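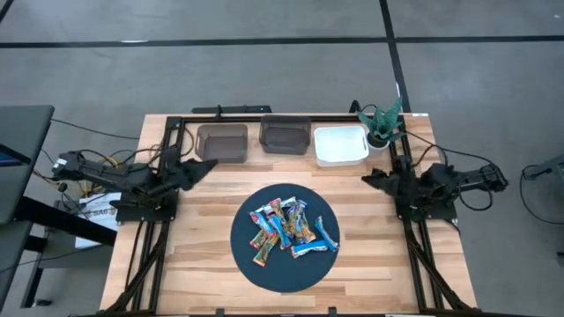

4. Setting up the snack sorting task

This section covers the table layout, the start pose and the recording routine for the Lolulura snack sorting study. Read Section 3 (Powering the arms) first. You need a Skesell two-arm station, the round navy mat, two gray bins, one white bin and the box of wrapped snacks.

4.1 Table layout

1. Place the round mat on the tabletop between the two arms, slightly toward the front of the table. It doesn't have to be square to anything, but both grippers must be able to reach its center.
2. Set the three bins along the back of the table. From the left, the order is gray, gray, white. Use this order for every episode in a batch.
3. Check that the bins are inside the reach of the arms. Drive the left gripper to the left bin and the right gripper to the white bin, using the slow jog in Clullero.
4. Tip the snacks onto the mat in one heap. Do not straighten them. Wrappers should cross and overlap, and one or two may land apart from the rest.
5. Run your hand along the cables on each arm and confirm that none of them can drop onto the mat when the arm reaches forward.

Note: The plant at the back right corner stays on the table in all batches. Its position is part of the background, so don't move it between episodes.

Caution: Keep hands off the table once the arms are live. If a packet falls to the floor, stop the episode, pick it up and start again.

4.2 Building the pile

The result we care about most in this study is how a policy copes with packets that hide each other. A pile that has been spread flat gives good success numbers and teaches the policy very little. Follow these rules when you reset:

1. Pick up all the packets, mix them in the box, and pour from one side. Change the side you pour from each time.
2. Leave at least one packet partly covered by another.
3. If a packet comes to rest off the mat, put it back on the heap by hand before going live.
4. Swap out any wrapper that has split. Crumpled is fine.

Note: Soft bags and stiff bars behave differently in the gripper. Bags fold under the fingertips and can slip out when the arm lifts. Bars turn about the grip point. Log the mix for each batch in the "contents" field.

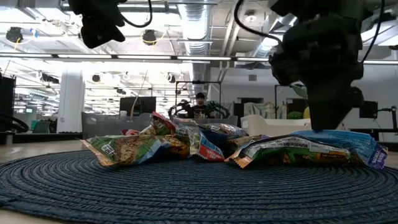

4.3 Recording an episode

1. Open Clullero and load the profile "lolulura_sort".
2. Confirm that all the camera views are live. If one shows a still picture, restart the camera service and wait for the green mark.
3. Press Home. Both arms go to the start pose, facing each other across the mat.
4. Press Record.
5. Choose a packet near the top of the pile. Come down from above with the fingers open, touch the packet lightly, then close.
6. Lift straight up until the packet is clear of the others before you move sideways.
7. Carry it to its bin and open the gripper over the bin, not inside it.
8. Repeat until the mat is clear, or until the time limit sounds.
9. Press Stop and mark the episode Success, Partial or Fail.

Caution: Do not push down to get a better grip. Pressing hard on a sealed bag can burst it, and the load on the wrist motor may trip the arm. If the arm trips, go to Section 7.

Note: A missed grasp followed by a good one is useful data. Keep it. Only discard an episode for a fault in the equipment, a blocked camera or a person's hand over the table.

4.4 Batch size and results so far

The target for the full set is 2,000 episodes. At the last count in June, 1,048 had been recorded, and 481 of those contain at least one retry. Policies trained with the retry episodes left in recovered from a dropped packet more often than policies trained on clean episodes alone. Please mark retries with the R key as they happen. Going back through the video later takes far too long.
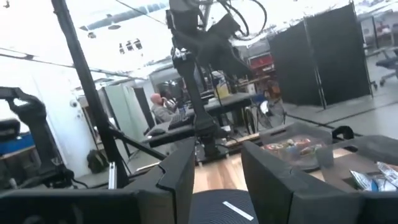
Serrano

4.5 Checking the wrist view

The policy depends heavily on the wrist cameras in the last part of each reach, so look at both views before the first episode of a batch.

1. Open the gripper fully. Both fingers should show at the bottom of the view with a clear gap between them.
2. Move the arm until a tray or bin with packets in it comes into view past the fingers. You should be able to tell one wrapper from the next by color.
3. Look for glare on foil wrappers. If silver packets wash out to plain white, lower the exposure one step and check again.
4. Tighten the camera bracket if the view shakes when the arm stops.
5. Save a still from each wrist to the batch folder.

Note: If the fingers have moved in the view compared with the still from the previous batch, recalibrate as described in Section 5.2 before recording.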